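# Pruvix 47 超声波一体式气象站

Pruvix 47 用于港区、小型码头、养殖场和沿岸道路的气象观测，可测风速、风向、气温、相对湿度、气压和降雨量。传感器、采集器和供电控制做在同一个机身里，现场只需要立杆、接一根主电缆，再在室内放一台显示终端。

本页适用于硬件版本 2。旧版本的接线端子定义不同，请勿按本页接线。

## 测量项目

| 项目 | 方式 | 输出间隔 |
|---|---|---|
| 风速、风向 | 超声波时差法 | 1 秒 |
| 气温 | 铂电阻，自然通风罩 | 10 秒 |
| 相对湿度 | 电容式 | 10 秒 |
| 气压 | 硅压阻 | 10 秒 |
| 降雨量 | 翻斗式，外接 | 每翻一斗 |

阵风按 3 秒滑动平均取最大值，平均风按 2 分钟和 10 分钟两种时段同时给出。显示单位可选米/秒、节、公里/小时，也可直接显示蒲福风级。单位切换只影响终端显示，存储数据一律为米/秒。

风向以真北为准。磁偏角在终端的“安装参数”里填写，填完要重启采集器才生效。

## 机身与供电

机身为阳极氧化铝件，外露螺丝为 316 不锈钢。防护等级 IP66。工作温度 -30 ℃ 至 60 ℃，超声波探头带加热的型号可在结冰天气下继续测风，加热时功耗明显上升，太阳能供电的站点一般不选。

供电 9 至 30 V 直流。不带加热的型号平均功耗 0.9 W。断电后内部时钟可保持 26 天，超过这个时间需要重新校时，已存数据不受影响。

内存可保存 189 天的十分钟记录。存满后从最早的一条开始覆盖，终端会在剩余空间不足一成时提示导出。

## 通信

标配 RS-485（Modbus RTU）和 NMEA 0183 各一路，两路可同时输出。选配件有：

- 4G 模块，含机身天线
- 短距离无线模块，开阔地带视距 800 米
- 以太网转换盒，装在室内一端

NMEA 语句支持 MWV、XDR 和 MDA。船用显示器大多只认 MWV，接入前把另外两条关掉可以减少总线占用。

RS-485 线缆长度建议不超过 500 米，末端加 120 Ω 终端电阻。屏蔽层单端接地，接在采集室一侧。

## 室内显示终端

终端为 7 英寸屏，可平放桌面，也可用随附背板挂墙。主页面显示当前风速、风向、阵风和三小时气压变化，第二页是雨量和温湿度，第三页是 24 小时曲线。页面可以设为自动轮换，间隔 5 秒到 60 秒。

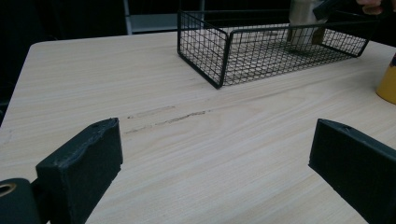

浅色木桌面，左前角为圆角

平放使用时，终端后方需留出插头和线缆弯曲的空间。屏幕亮度分四档，夜间值班可选红色背景模式。终端不防水，不要放在敞开的窗边或驾驶台外侧。

## 告警设置

大风告警分两级，每级可分别设平均风和阵风的门限。气压告警按三小时变压触发，降雨告警按一小时累计触发。告警输出为一组干接点，可带警灯或蜂鸣器，触点容量 30 V、1 A。

门限出厂值仅供调试。各单位的停工、停航标准不同，投用前请按本单位规定修改，并记下修改日期。本设备的读数只代表安装点的情况，不能代替气象部门发布的预报和警报。

回差默认 1 米/秒。在风速贴近门限、反复报警的站点，可以加到 2 米/秒。

## 安装

风杆使用 Standix 系列，有固定式和可倒式两种。屋顶安装多选固定式，码头面和堤顶建议可倒式，检修时不用登高。杆顶外径 48 毫米，其他杆子需要转接套。

选址要求：

1. 探头高出周围障碍物 2 米以上，离开障碍物的水平距离不小于其高度的十倍。做不到十倍的，在站点资料里注明遮挡方位。
2. 避开空调外机、烟道和深色金属屋面，这些位置气温读数偏高。
3. 雨量筒单独安装，筒口水平，不要与风杆共用支架，风杆振动会造成误翻斗。
4. 机身上的北向标记对准真北后再拧紧抱箍。

接线前先断电。主电缆为 8 芯，颜色定义贴在接线盒盖内侧。未使用的芯线逐根包好。接线盒的格兰头拧紧后，电缆在入口下方留一个滴水弯。

避雷针和接地不在供货范围内，由安装方按当地要求做。

## 维护

- 每季度擦一次探头表面，用清水和软布，不要用溶剂
- 每季度清一次雨量筒滤网，落叶多的地方每月一次
- 沿海站点每半年检查抱箍和螺丝
- 湿度元件每两年更换，其他元件每两年比对

超声波探头之间不能插入硬物。鸟类停留较多的站点可装驱鸟针，针的长度已按不遮挡声路设计，请勿自行加长。

如果风速长时间为零，气温和气压正常，先看探头上是否有冰、蛛网或水膜，再查状态字。状态字各位的含义见《通信手册》附录。

## 型号与订货

| 订货号 | 内容 |
|---|---|
| PX47-B | 基本型，不带加热，不含雨量筒 |
| PX47-R | 基本型加雨量筒 |
| PX47-H | 探头加热型，含雨量筒 |
| PX47-T | 室内显示终端 |
| PX47-C26 | 主电缆，26 米 |
| PX47-HUM | 湿度元件备件 |

终端、风杆和电缆需另外订购。其他长度的电缆可以定做，两端做好插头发货，定做件不退换。

基本型有现货，加热型按订单生产。整机保修两年，湿度元件保修一年。雷击、进水后自行开盖以及探头受外力变形不在保修范围内。

## 配套软件

Vadberg 数据软件用于导出、制表和打印日报，随终端提供一个授权，可在两台电脑上使用。导出格式为 CSV，时间列为本地时间，另附一列 UTC。从 9 月发布的版本起，日报模板可以自定义抬头和签字栏，旧模板需要重新保存一次才能使用。

供货、备件和返修由 Csizmadia 办理。返修前请先导出数据，并在包装内附上序列号和故障说明。

本页更新日期：2026年10月15日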